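Informe final de proyecto
Modernización del cierre contable mensual en Vonevar
Grado en Finanzas y Contabilidad. Trabajo en grupo

1. Objeto del trabajo

El presente informe recoge los resultados del proyecto desarrollado en la empresa Vonevar, distribuidora con sede en Mosmont. Se analizó el proceso de cierre contable mensual y se elaboró una propuesta para trasladar las conciliaciones, hasta ahora realizadas en hojas de cálculo, a la aplicación Ondine, cuya licencia la empresa ya tenía contratada.

2. Situación de partida

El departamento financiero invertía 10 días hábiles en completar el cierre. Durante el mes de enero se revisaron unos 600 asientos manuales y se entrevistó al personal de contabilidad y tesorería. De dicha revisión se desprende que 87 asientos correspondían a correcciones de periodificaciones ya registradas, en su mayoría por facturas de transporte recibidas fuera de plazo. 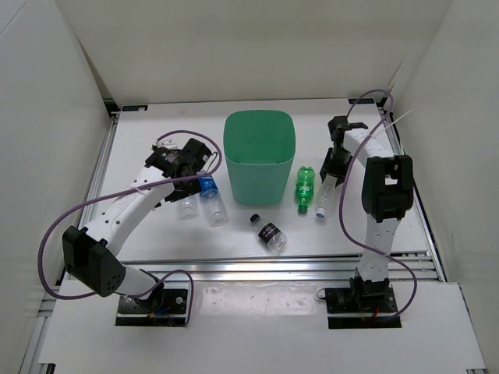 Las conciliaciones bancarias se efectuaban al término del mes, en un único bloque, lo que retrasaba el resto de las tareas. Tampoco existía un calendario de cierre por escrito; los plazos se comunicaban por correo electrónico y variaban de un mes a otro.

3. Propuesta

Se plantea una implantación en tres fases. La primera comprende la redacción del calendario y la asignación de responsables por cuenta. En la segunda se configuran en Ondine las reglas de conciliación diaria y las plantillas de periodificación. La tercera extiende el procedimiento a la filial Aguiar, que utiliza un plan de cuentas distinto y requerirá una tabla de equivalencias.

4. Limitaciones

El grupo no tuvo acceso a los datos de nóminas ni a las operaciones intragrupo. El análisis se refiere a un solo cierre mensual, por lo que no permite valorar las diferencias estacionales. La estimación de costes de la tercera fase queda pendiente de la información que facilite Aguiar.

Fecha de entrega: 2025-05-11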